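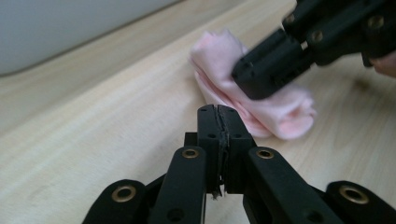

Friday, kitchen end of the flat. Light wooden tabletop.

Threads > Lukian Derkach > Saved

This site uses cookies to remember your settings. Accept all / Manage choices

Last updated: March

Lukian Derkach
A few people asked how I got my gas and electric bill sorted after the move, so I'm writing it down once. It's long. Mute me if you're not interested.

Lukian Derkach
I moved into the flat on Kravchuk Street last autumn. The supplier already in place was Olora. I rang them on the first day with both meter readings and they gave me an account number. Fine so far.

Lukian Derkach
The first bill was £133. I thought that was a bit high for one person who is out most of the day, but I paid it. The second bill was £997. For one month, in a one-bedroom flat.

Lukian Derkach
I rang. The man on the phone said it must be the heating. I don't have the heating on before six in the evening. He said to wait for the next bill and see if it came down.

Lukian Derkach
It went up to £1,429. That one came with a letter saying they would change my direct debit to match. I cancelled the direct debit the same evening. A lot of people will tell you never to do that and they may be right. I rang them the next morning to say I'd done it and asked them to put a note on the account.

Lukian Derkach
Then I did what I should have done in the first place and went down to the meter cupboard with a torch. All the meters for the building are in there. Mine is supposed to be the one marked 4. The serial number on it did not match the serial number on my bill.

Lukian Derkach
The number on my bill belonged to the meter at the far end. I followed the pipe work as best I could and asked downstairs. It feeds the bakery, Zarkum. They run two ovens from four in the morning. I had been paying for bread.

Lukian Derkach
The bakery had been getting my bills and thought they'd found a very good tariff. No hard feelings there. They gave me a rye loaf.

Lukian Derkach
What to send, if this happens to you:
- a photo of your meter with the serial number readable
- a photo of the label next to it
- the page of the bill that shows the serial number
- your move-in readings, with the date
- a note of every call, with the time and who you spoke to

Lukian Derkach
Put "formal complaint" in the subject line. My first two emails didn't say that and went into general enquiries. The third one did and I had a reply by Monday lunchtime.

Lukian Derkach
They sent an engineer from a firm called Zirmont. He turned off my supply, walked upstairs, saw my lights were out, came back down and wrote that on a form. Ten minutes, most of it stairs.

Lukian Derkach
The refund was £2,307. It came in two payments and the second was late, so I had to ring again. They also offered a goodwill credit, which I took.

Lukian Derkach
Someone asked if I've switched supplier. Not yet. I want one correct bill from this lot first so the closing reading is clean.

Lukian Derkach
And yes, check yours. Serial number on the meter, serial number on the bill. If you rent and the cupboard is locked, ask the agent for the key in writing.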